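Lists > Building Fabric and Finishes > Archive > July 2024

4 min read

Subject: Re: Lime undercoat over old gypsum, ground floor passage
From: Selorm Appiah
To: finishes list

Zdenka Popescu wrote:

> We have a passage wall at Nirnholm which is gypsum skim over
> an older cement render. The skim is sound for most of its
> height but hollow along the bottom. The paint is a vinyl
> emulsion, at least three coats. The client would like a
> mineral finish throughout and has already bought Wundimix
> base coat. Can it go straight over the emulsion with a bonding
> primer, or does the whole lot have to come off? I would
> rather not disturb the top half if I can avoid it.
>
> Second question. The meter gives high readings low down and
> next to nothing at shoulder height. Is that enough to call it
> rising damp? The floor was relaid before the present owners
> bought, and there is no record of a membrane.

Zdenka,

Taking the second question first, as the answer to it governs the first.

A pin meter on painted gypsum tells you that the surface conducts. It does not tell you why. Salts left behind by an old leak will give the same reading as a wall that is taking up water now. Before you call it anything, drill for samples at three heights, bag them at once, and weigh, dry and reweigh them. A carbide meter will do if you haven't an oven. Take each sample from the render and again from the masonry behind it. If the masonry is dry and the render is not, the problem is at the face and you should look at the floor junction, the skirting fixings and any pipe run.

The relaid floor is my first suspect. A new slab on a membrane pushes ground moisture sideways to the walls. If the membrane was not lapped up and tied to whatever damp course exists, the lowest part of the wall takes the load. Vy Mạch posted drawings of this detail to the list some while ago and they are still in the archive under "slab edge".
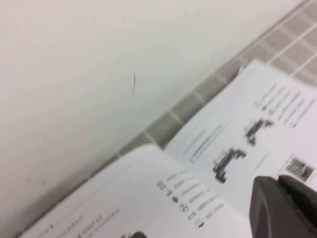
On the base coat: no, I would not put it over vinyl emulsion with a primer. The bond will probably be adequate for the first year. The difficulty is that the emulsion remains the weakest layer, and you are asking it to carry a coat which shrinks slightly as it cures. Any vapour coming through from behind will collect at that line. I have taken down two walls done this way and in both cases the lime came off in sheets with the paint stuck to the back of it.

Your options as I see them:

1. Strip the paint from the whole wall, hack off the hollow skim, make good in lime to the level of the sound skim, then a thin lime finish over all. Expect a visible line at the change of background unless you put mesh across the joint, lapped well on to both sides.

2. Hack off everything to masonry and start again. More mess, but one background and one rate of suction. For a passage I would choose this.

3. Leave the top half alone, fix a dado rail at the break and treat the lower part as a separate wall. It suits a building of that age and the joint is hidden.

If you go for the first, test the paint stripper on a small patch. Some of the poultice types soften gypsum and you will lose more skim than you intended. Steam is worse.

A note on salts. If the samples show nitrates or chlorides in any quantity, a thin finish will not cope and you will need a sacrificial coat. I used one from Sarpong on a store room with a north wall, 30 mm in two passes, and removed it the following August. The permanent work went on afterwards and has not shown any bloom so far. The client has to be told in advance that they are paying for something which will be thrown away.

Suction control matters more than the brand of bag. Damp the background the evening before and again an hour before you start. Old cement render can be very uneven, with one patch drinking and the next shedding water. Throw on a thin slurry coat first and leave it rough.

Bimla Vishwakarma asked off list whether the skirting should be refitted. Yes, but keep the plaster clear of the floor, and prime the back of the timber before it goes on. Please don't fill the gap with foam.

Send the sample weights when you have them and say how deep each hole was.

Selorm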